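Eau potable : Trinditz adopte une tarification par tranches

Le conseil de Trinditz a adopté en juin la nouvelle grille tarifaire de l'eau potable, applicable à la prochaine période de relève. Le prix unique au mètre cube disparaît au profit de trois tranches de consommation annuelle, complétées par un abonnement fixe inchangé.

La première tranche couvre les 20 premiers mètres cubes, facturés à tarif réduit. La deuxième s'étend jusqu'à 100 mètres cubes et conserve le prix actuel. Au-delà, le volume supplémentaire est majoré de 41 %. Les 1158 abonnés du réseau sont concernés, y compris les résidences secondaires - celles-ci relevaient jusqu'ici d'un forfait distinct.

Le bureau d'études Roussel, chargé des simulations, a retenu les relevés des trois derniers exercices. Les immeubles équipés d'un compteur collectif feront l'objet d'un calcul par logement, sur déclaration du syndic. En l'absence de déclaration, le volume total sera traité comme celui d'un seul abonné. Le formulaire est disponible en mairie et doit être retourné avant l'édition de la facture.

Le recouvrement reste confié à l'exploitant Handus. Les fuites après compteur continueront d'ouvrir droit à un écrêtement, sur présentation d'une facture de réparation. 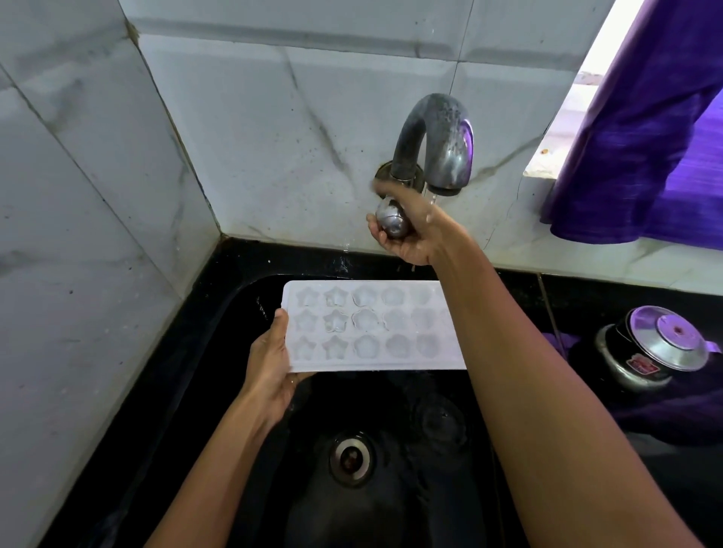

Malachy Ó Gríofa estime que le seuil de la première tranche est trop bas pour une famille de quatre personnes et demande qu'il soit modulé selon la composition du foyer. La grille ne prévoit pas ce critère. Une révision des seuils pourra être proposée après un exercice complet.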